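Gripper build, notebook
15 November 2023
Written by: Genalyn Abella

Continued from the page on linkages. Both hand-held grippers are assembled now, and today we worked with them on the dining table at Maricel's house. I changed the two large pivot pins to the longer type and set the spring to position 8. With the old pins the left arm had some play - I could feel it in the handle.

The task was small packages: pinch, lift, put in the red box. The blueberry snack is the difficult one, as the wrapper is slippery and it folds between the pads. I take it from the two sides and keep it tilted.
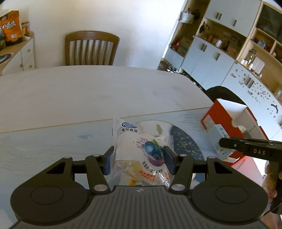
Notes on the pads

The dark blue pads are the second print, 2 mm thicker than the first. They close parallel, but I think the lower edge touches first. Maricel does not agree, so we will check with paper strips.

To do:
- Sand the lower edge of one pad only, then compare
- Tie the cable on the second tool closer to the handle
- Ask Honeylyn for the Stilladik screws, the box of 100
- Print spare fingertips before Marilou takes the printer

Sondetti shared workshop notebook - questions to Genalyn or Maricel - Back to top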